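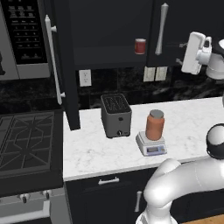

Weighing Salt, and Why I Stopped Using Spoons

I keep a log of every ferment I start. The log has a column for salt, and until January that column was in tablespoons. It is now in grams, and I went back and struck out the old entries because they can't be converted. A tablespoon of the coarse salt I was using then and a tablespoon of the fine salt I use now differ by enough mass to move a brine from adequate to unpleasant. I don't have any of the coarse salt left to weigh.

This post covers how I calculate salt for vegetable mashes, mostly peppers and carrots, and what I check on the scale before I trust it. It replaces the older post on brine ratios, which I have taken down.

Percent of what

Recipes say "2 percent salt" without saying what the 2 percent is taken from. There are three readings in circulation.

The first is percent of vegetable weight. For a mash with no added water this is the only sensible reading. 300 g of trimmed carrot and pepper gets 6 g of salt.

The second is percent of water weight, used for whole vegetables under brine. A liter of water with 20 g of salt is called a 2 percent brine by most people who write about pickles. Once the vegetables go in, their own water dilutes it, and the final concentration depends on how tightly the jar is packed. Two jars made from the same pitcher of brine will not end up the same.

The third is percent of vegetables plus water. Tare the empty jar, add the vegetables, add water to the shoulder, read the total, multiply by 0.02. Dissolve that much salt in some of the same water and pour it back. It takes a minute longer and the result is repeatable. I use this one for anything submerged.

If a recipe doesn't say which reading it means, look at the quantities and work backward. If there are no weights at all, I skip the recipe.

Scale resolution

Most kitchen scales display whole grams. On a 6 g dose the last digit is worth a large share of the total: a displayed 6 could be anything from 5.5 to 6.5 even on a perfect instrument. For a 300 g batch that is 1.83 to 2.17 percent. I can live with that for carrots. I would not want it at the low end of the range for a long pepper ferment.

Resolution and accuracy are separate problems. A scale can show tenths of a gram and be wrong by two whole ones. I have owned three scales in the last several years. The Prorkex read consistently but drifted when the battery ran down, with no warning on the display until it went blank. The Umov was fine at high loads and poor at low ones, and it would not register salt added slowly. This is a common fault. The firmware treats small, gradual changes as drift and zeroes them out, so you can sprinkle in a few grams and watch the number stay at 0. The fix is to weigh salt by dumping it, or to put a heavier cup on the platform first, leave it untared, and do the subtraction yourself.

The current one is a Sisodia. It has a slow-addition problem too, though smaller.

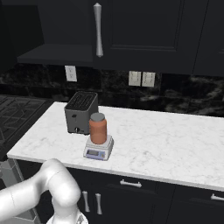

Checking procedure

I do this when I change the battery and whenever a result looks strange.

Put the scale on the surface where it will be used, and let it sit for 10 minutes with the power on if the auto-off can be disabled. Press all four corners and confirm it doesn't rock. Stone counters are usually flat enough. Wooden boards often are not.

Weigh a known mass near the bottom of the range and another near the top. US nickels are specified at 5.000 g each and are good for the low end. For the high end I use a cast iron lid that I had weighed on a calibrated balance at a friend's workplace. It came to 2682 g and I wrote that on masking tape on the handle.

Weigh the same mass in the center and at each corner. If the corner readings differ from the center by more than one count, load centrally from then on. A wide jar set off to one side will give you a bad number on a cheap load cell.

Finally, test small additions. Put the cup on, tare, add one nickel, then another. The display should go 5, 10. Then repeat with salt, a pinch at a time, and compare the display to the mass you get when you lift the cup off and set it back down. The difference is what the drift correction ate.

Jars

Weigh every empty jar once, without the lid, and write the mass on the bottom with a paint pen. Do the same for the lids if you plan to weigh closed. This lets you find the net contents later without emptying anything, and it lets you track water loss. A jar with a loose lid loses a little every week. I had a carrot and pepper mash from Drumwood market produce that dropped 11 g over its run, and the salt concentration rose to match. It was a small effect, but it had been sitting in my notes as an unexplained difference between two batches.

Don't rely on nominal jar weights. Glass varies within the same case.

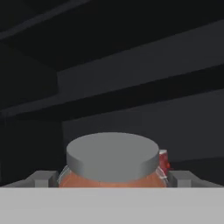 Shaohua Xiong wrote in after the earlier version of this post to say that percent of vegetable weight is fine for mashes only if you weigh after trimming and seeding, and that a good part of the disagreement between published recipes comes from authors who weigh at the store. I agree and should have stated it. With bell peppers, the core and seeds are a meaningful fraction of the purchase weight, and salting to the untrimmed number will overshoot.

The same message asked whether I correct for the water already in the salt. I don't. Dry fine sea salt carries very little. The damp gray kind can carry several percent, and if I used it I would dry a weighed sample in a low oven and work out the factor once per bag.

Next I want to redo the temperature log with the probe in the mash instead of taped to the glass.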